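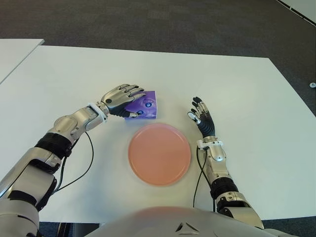
Monday, March
Workshop notebook, kitting and table service side. Written up at the bench by the day lead, Jumthorpe

Started at seven with the usual argument about the radio, then got the robot through its checks while the kettle was on. Joints fine, hands fine, left wrist a shade slow to settle but it came good after the second run through the stretch routine (it does this after a weekend and I've stopped worrying about it). Both wrist cables need watching. They hang with a fair bit of slack and when the arms come in low over the table there's a loop that I don't love. I've put it on the list for Addo, who make the sleeves, to see if they can do us a longer one that goes right up past the elbow.

For anyone who's been on leave: we're still on the table-setting work for Cotiritz. They run the room service at the Zekstead site, 300 rooms, and every room gets the same little spread on the side table, plate, tissues, cup, card, the lot. People have always done it from a trolley. The plan is that the robot lays up the trays downstairs and the room staff carry them up, check them and do everything that needs a person in the room. So we're the ones working out which bits it can do without making more work for somebody else. That last part is the whole job if you ask me!

Morning was all plates and tissue boxes. The plates are light and quite low, with only a small rim to get hold of, and the hand wants to come in from the side with the thumb underneath. From the top it just skates. We've known this for a fortnight but I wanted it written down properly because the new script had gone back to the top approach and I lost half an hour wondering what I'd broken. Nothing, I'd loaded the wrong script. It's now in a folder called OLD DO NOT USE, and please don't use it.

Tissue boxes are the opposite. They're easy to get a hand over and easy to squash. We had the grip set at the value we use for the cups, and by the tenth box the sides were bowing in and you could see it from the door. Brought it down in small steps until it would lift without denting, then it began to drop one now and again on the turn. There's a sweet spot and it's narrow. I've left it slightly on the firm side. A box with a soft corner can still go upstairs, a box on the floor can't.

Target for the week is 100 clean layups in a row with no hand from us. We're not there. Best run today was decent, then it set a box down half on top of the plate rim and I had to stop it. Box too close to plate is our commonest fault by miles, and I think it's down to the order we do things in. If the plate goes down first, the box has the whole rest of the table to go wrong in. Going to try box first tomorrow and measure the gap every time.

Had 2 of the room staff over from Zekstead after lunch, which I'd been nervous about and needn't have been. They were brilliant. They stood and watched it lay up for a good while without saying much and then one of them asked why it was so careful with the plate and so slow with everything after it. Fair question. We'd copied the plate speed across to all the steps when we set it up and never gone back. So that's a quick win that none of us spotted in weeks of staring at it.

They also told us the card goes in last, standing up against the box, so that it's the first thing the guest sees. We've been putting it in flat, second. The spec says flat, second. They reckon the spec was written by someone who'd never laid one, and having read it again I'm inclined to agree. I've sent a note to Cotiritz asking who signs off a change, because I don't want us teaching it the wrong way 900 times just because a sheet of paper says so.

The bit I keep chewing over is what they said about the trolley. On paper laying up is the dull part, so you'd think they'd be glad to see the back of it. One of them was (bad shoulder, early shifts, good riddance). The other said it's the only part of the morning when you can have a chat, as you're both at the trolley for a bit and after that you're on your own in rooms until dinner. I hadn't thought of that at all. If we take the laying up away and fill the time with more rooms, we've made the day lonelier and harder, whatever the figures look like. I said I'd pass it on and I have, in writing, with the speeds and the card thing so it doesn't get lost. My own suggestion was that the tray check be done by two people together, downstairs, before anything goes up. It needs doing anyway, and they liked it.

They asked about hours too. I told them straight that I don't know and that it isn't decided in this workshop. Didn't enjoy saying it. I'd sooner they heard that from me than got a cheery leaflet.

Late afternoon: split the speeds out so each step has its own. Plate left alone, box approach quicker, lift the same, turn a touch slower because of the drops. Far nicer to watch. Ran it until the left hand started complaining about heat and let it rest.

For tomorrow:
- box first, then plate, write down the gap
- chase Addo about the longer sleeves
- card standing up, try it by hand before touching any code
- wipe the finger pads before starting (they pick up fluff off the tissue boxes, it's disgusting)
- whoever has the long steel rule, I need it back

Locked up at half five. Radio still on in the back, I think.

Comments (4)

Box first makes sense to me. We had the same thing on the cup and saucer job and swapping the order sorted most of it. Check the reach afterwards though, the right arm may have to come over the top of the box.

I've got the steel rule, sorry. It's in the drawer under the scales.

Can we get the room staff back once the speeds have settled? I was out on a delivery and I'd have liked to hear the trolley bit first hand. I did that job for a couple of summers and it's true, you save up all your news for it.

Radio was still on. It's off now.

Questions about the notebook: ask at the Jumthorpe workshop desk | © Jumthorpe Workshop | Back to top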